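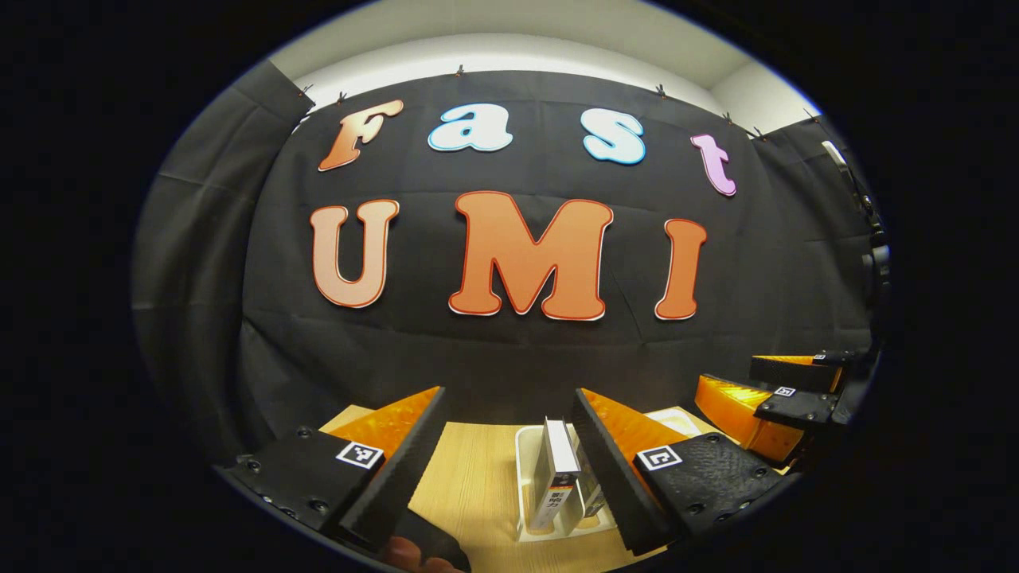
Drastelcombe is an open-source software package for turning recordings made with hand-held grippers into training data for robot manipulation policies. It covers calibration, camera pose estimation, gripper width measurement, time alignment and export. The package was begun by Tudur Lougher and Meinir Eynon as an internal tool and was later released under a permissive licence. It is written mainly in C++ and Python.

Background

Hand-held grippers let a person demonstrate a task directly, without a robot arm being present. A wrist-mounted fisheye camera records the fingers and whatever lies in front of them. To be useful for training, each recording has to be converted into a trajectory of gripper poses and openings that a robot controller can reproduce. Early users of the method did this with a collection of separate scripts, many of which assumed a particular lens or marker size. Drastelcombe replaced these with a single pipeline driven by one configuration file.

Architecture

The software is organised as a chain of stages, each of which reads from and writes to a shared session directory. A stage can be rerun on its own if its settings change. The main stages are as follows.

Lens calibration. The fisheye model is fitted from a short clip of a calibration board. Drastelcombe keeps the full circular view and does not rectify the image before later stages, as rectification discards much of the periphery where the fingers and a second gripper often appear. A static mask can be applied to the dark border outside the image circle.

Pose estimation. Camera motion is recovered by a visual-inertial module named Indness. It first builds a map of the workspace from a slow mapping pass, then localises each demonstration against that map. Plain surfaces such as bare tabletops and dark cloth give few features to track, and the documentation recommends leaving some high-contrast items in the background. Regions covered by the fingers are masked so that they are not mistaken for fixed parts of the workspace.

Finger width. Square fiducial markers on the two fingers are detected in every image and their separation is converted to an opening in millimetres. When one marker is hidden, the width is estimated from the other, using the symmetry of the mechanism. Gaps of up to 6 images are filled by interpolation and longer ones are flagged for review.

Bimanual alignment. Where two grippers are used, both streams are placed in the same map and their clocks are matched. Hywel Griffiths rewrote this stage for version 2, after users reported drift between the left and right hands in longer sessions. Each gripper must be assigned its own marker identities, as a camera will frequently see the fingers of the other hand.

Export. Finished episodes are written to a compressed array format together with a plain text index. Episodes that fail a check are kept in the session directory but left out of the index.

Review tool

A graphical viewer called Bellis is distributed with the package. It plays the camera streams beside plots of position, rotation and finger opening, and lets an operator trim or reject an episode. Siwan Howells maintains the viewer. Its rejection codes, of which there are 21, have been criticised in the project's issue tracker as too fine-grained, and a shorter set is available as an option.

Use with robot controllers

Drastelcombe does not train policies or drive hardware. Playback on an arm is handled by a companion program, Dutska, written by Rhodri Pugh. Dutska checks each exported trajectory against the joint limits and speed limits of a chosen arm and reports the portions that cannot be followed. It also compensates for the delay between camera and controller, a value that must be measured separately for each installation.

Limitations

Pose estimation degrades under rapid rotation and when a large object fills most of the view. Transparent and reflective objects can produce false features. The mapping pass has to be repeated if furniture in the workspace is moved, and the default session length is capped at 45 minutes – a limit set by memory use in Indness. Contact force is not recorded in any version.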